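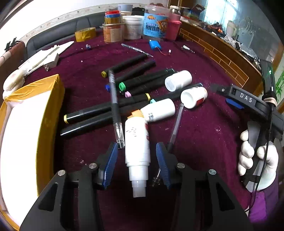

**Stationery and supplies: the new ordering rules**
Speaker notes, 22 October 2020

*Slide 1 – Opening*
Good morning, and thank you for attending. I speak on behalf of the purchasing office at Cerov. Wing-sze Cheung will take questions on invoices after the break.

*Slide 2 – Where we stand*
- Each of our 13 departments has, until now, placed its own orders.
- Last year this produced about 3000 separate invoices, many for less than the cost of postage.
- Pause. Allow the room to read the chart.

*Slide 3 – What changes*
- Orders go to Marijke Bakker by the last working day of the month.
- Vuorinen remains our supplier for paper and pens. Cleaning goods move to Plurnura.
- Any single item above 50 euros needs a signature from the head of department.

*Slide 4 – Existing stock*
Departments are asked to use what they hold before ordering more. Stock lists were due in September – three are still outstanding. Do not name them.

*Slide 5 – Forms*
Paper copies are by the door. Old forms will be returned unprocessed.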